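Looking After Wicker and Other Woven Baskets

By Violeta Zúñiga
June
Filed under: Cleaning & Care > Around the House

Print this page | E-mail to a friend

A woven basket will last for decades if it is kept clean and out of the extremes of damp and heat. Most of the ones I see thrown out needed an hour's work. 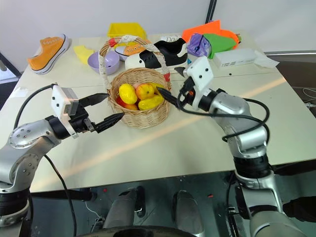 Dusting

Use a dry paintbrush with soft bristles, the kind sold for trim. Work from the rim down and turn the basket over at the end to knock out what has fallen through. A vacuum with the brush attachment is fine on a tight weave. Keep it away from loose ends.

Washing

Unpainted willow can take water in small amounts. Mix a teaspoon of dish soap into 4 cups of warm water, wring out a cloth in it and wipe along the strands. Wipe again with plain water. Dry in the shade with air on all sides, never on a radiator. Paper rope and seagrass should only be wiped with a barely damp cloth.

Wrapped handles

Cloth on a handle picks up grease from hands. If it is glued, dab it with the soapy cloth and blot it. If it is only wound on, take it off, wash it and rewind it starting from the base, overlapping each turn by half. Pull firmly — slack wrapping slides.

Creaks and snapped ends

Creaking means the cane is too dry. Mist it lightly with water and leave it for 10 minutes before you bend anything. Tuck a short broken end back under its neighbor with a blunt knitting needle and add a drop of wood glue. Sand rough spots with 200 grit paper.

Mold

Take the basket outside and brush it off. Wipe with equal parts white vinegar and water, then dry it fully. Repeat if the smell comes back.

Storage

Do not stack baskets with handles. Hang them from the rim or stand them on a shelf, well away from the furnace. Amancay Ulloa in Conamthorpe writes that she keeps hers in old pillowcases, and I have started doing the same.

Print this page | E-mail to a friend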